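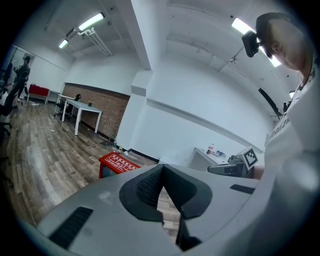

Wrist's-eye view from one of the hand-held grippers, with its twin on the right.

Posted 9/16/23

So we finally have a result! A small one, but I've been itching to write it up since my last post, and Ngọc Nông has given me the OK to share the numbers as long as I say they're early. They're early.

Quick catch-up if you're new here. The whole idea behind Dawber (our name for the project, don't ask me to defend it) is that you teach a robot arm a chore by doing the chore yourself, holding a gripper with a camera on it. No robot in the loop while you record. You pick things up, put things down, and later a policy gets trained on what the camera saw and how the gripper moved. The square black and white marker on the side of the gripper helps us work out where one hand is compared to the other, and that matters a lot once you start doing two-handed stuff.

What I wanted to know was whether it's better to record everything in one room or to spread the same amount of recording over several. We had 600 demos of one task, folding a dish towel and setting it on a shelf. 286 of those came from our own space at Dornside. Another 314 were supposed to come from elsewhere, but Emiliano Echeverría got carried away and brought back 324, so I dropped ten at random to keep the total even. (Sorry, Emiliano.)

Then I trained two policies. One got only the Dornside demos, the other got 286 drawn from the outside set, recorded in 3 different rooms. Same settings, same training time, and then both went onto the arm over at Skurnuvwood, a room neither one had seen.

The mixed-room policy did better, and you could see it right away. The Dornside one kept reaching a little short of the towel -- my guess is that it had learned something about our floor and our lights that it had no business learning. When I moved the arm back to Dornside, the two were close enough that I wouldn't bet lunch on either.

Things I still don't trust: one task, one kind of towel, and I picked the starting spots by hand. Ngọc wants a rerun with the spots drawn by a script, and she's right. I also want to try the full 600 together and see if the home-room demos help at all or just sit there.

We should have the rerun done by December. If you've tried this kind of split with your own data, leave me a comment, I'd love to compare notes.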